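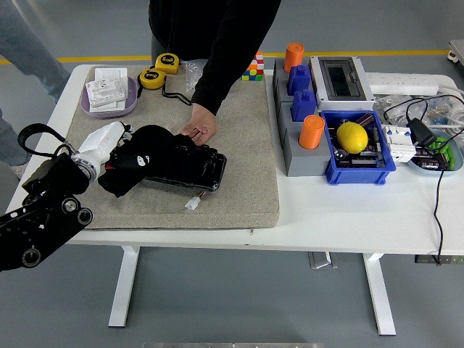
**The Loltport Bench Sorting Kit** is a classroom set for robotics clubs that already have an arm and a gripper and would like something interesting to do with them. It grew out of our own club in Wivport, where we had been stacking foam cubes since March and were all thoroughly sick of foam cubes! Real odds and ends are so much more fun: things that roll, things that crinkle, things that are shiny where the camera would prefer they weren't.

## What comes in the box

- 60 small items, mostly hardware drawer stuff: wall plates, tape measures, dead batteries, wrapped packs with short leads
- two block holders with orange cylinders and dark blue bottle shapes to go in them
- a bright blue bin, a pale blue bowl and a purple oval tray
- a puzzle cube (you will lose an afternoon to this)
- the Jelletti task cards, 100 in all, from "put one battery in the bowl" up to the team challenges

You'll need to bring your own table, power strip and lemon. A lemon is called for on 8 of the cards and we have yet to find a plastic one that behaves as well as the real thing.

## Setting up

Lay a thick cushion over half the tabletop and keep the other half bare. Students notice very quickly that a gripper coming down on fabric is a gentler business than one coming down on a hard surface, and the cards in the Babalola round ask them to work on both. Have one student at the far side to reset the pieces between turns, with hands clear before the arm moves. Clear plastic bags can stay out on the table once the group is comfortable; they are surprisingly tricky to pick up.

## Ordering

The full kit is $1,191 with shipping to schools included. Replacement pieces are sold singly, as tape measures do tend to wander home with people. Please tell us which gripper your club uses when you order, and we'll pack the holders to suit its reach.

Page updated May 15, 2023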